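Seledberg craft table top, walnut look

I went back and forth over this one for ages before adding it to the shop (we're fussy about tables here at Brerkivex!) and I'm so glad I did. It's 32 mm thick, weighs 26 kg and sits on any of our Lokville legs.

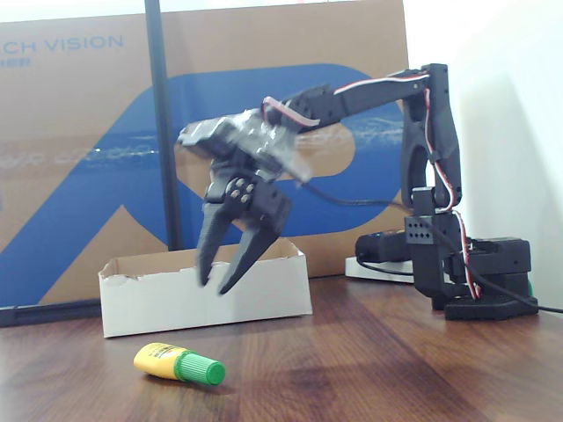

I do all my gluing and box making on mine, so it gets a fair bit of abuse. Wipe up spills while they're fresh, use a soft damp cloth, and please don't go at it with a scourer. The browns run from quite pale to properly dark, with long wavy grain, and I love that it never looks flat. 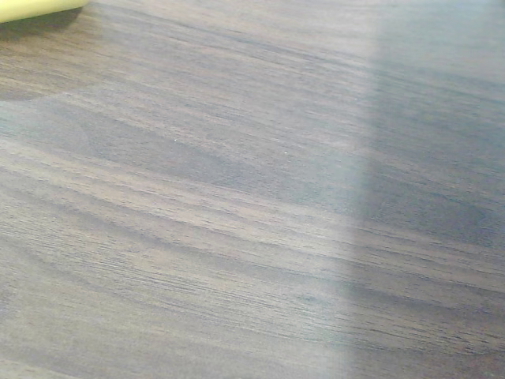 Oh, and the finish is smooth with a faint sheen, so paper slides about nicely. Depth is 800 mm. Legs are sold separately, and the Borbély drawer fits underneath if you leave 300 mm clear on one side.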